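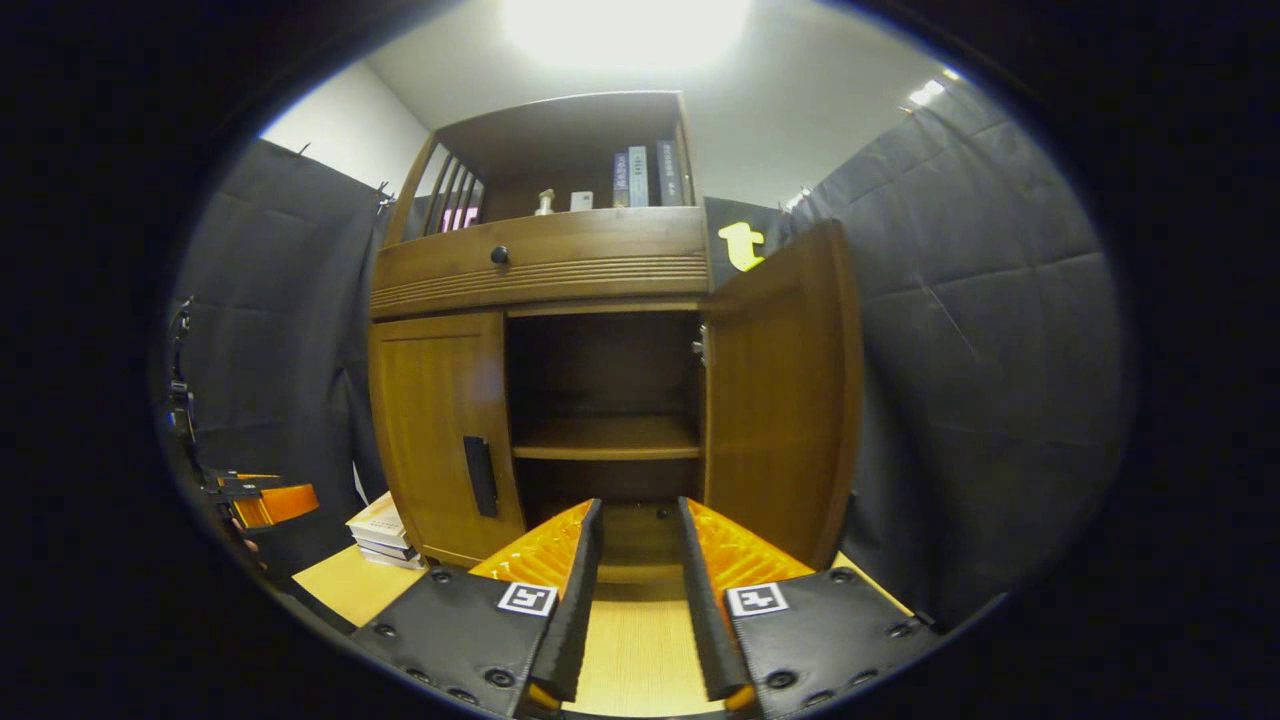

2025-02-12, cabinet door task, Dretent bay

Segmentation of the door demos still depends too much on who labels them. Kiri McAlister and I each marked the same 11 recordings without conferring and compared "contact start" and "door released". Contact start is fine. Door released is where we split: I mark the finger gap widening, Kiri marks the door stopping. For mixed states, with the left door closed and the right one open, the label now has to name the door, left or right as seen by the operator. Plain "door open" is no longer accepted. The vertical black handle on the left door is the reference for its contact start. The small round knob belongs to the drawer and gets its own class, even though we have no drawer demos in this set.

Worst disagreement on release was 6 frames. Using gap widening as the rule and relabeling brought it to 2. Keeping that rule.

Pose tracks: ran the Sivomel filter over the full set, 161 demos. Dropouts cluster late in the pull, when the wrist turns. Have not separated motion blur from lack of texture on the gray curtains. Bujar wants to test curtains first. I would rather change exposure first, one variable, same operator.

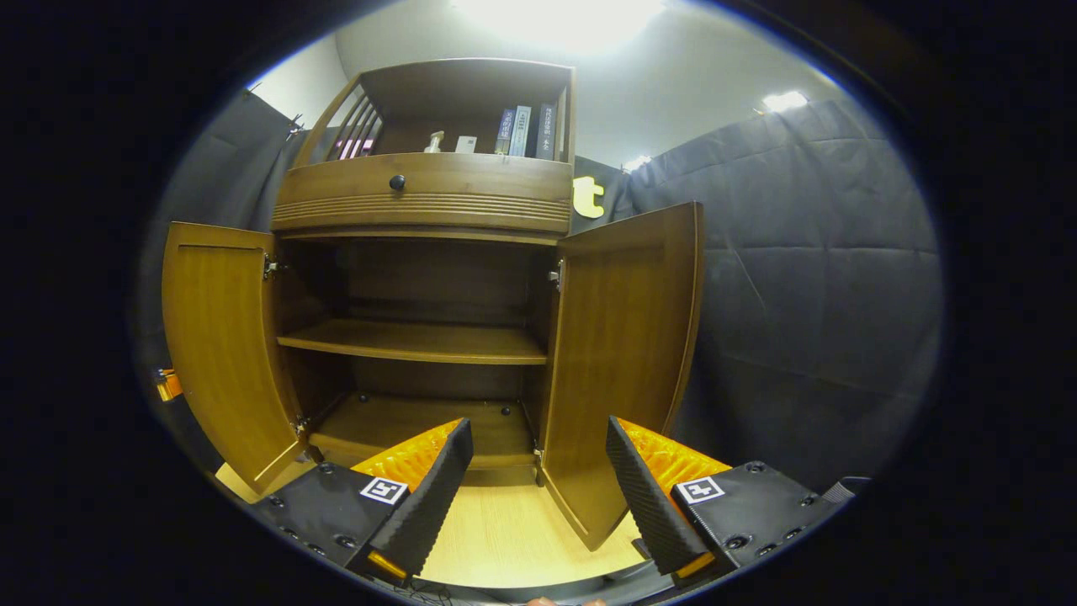
Both lower doors open, fingers spread. Labeled "left open, right open, no contact".

End states with both doors open go in a separate split. In September we pooled them with single-door trials and the policy learned to go for the second door whether asked or not. Do not pool again.

To do
- relabel the remainder with the gap rule (me)
- exposure test, then curtains (Bujar Trajkovski)
- check left/right naming in the export script, it may be mirrored (Kiri)

Recent entries
Ruawai calibration, second pass
Finger pad wear log
Poltska export format changes

Notebook Index Search Previous Next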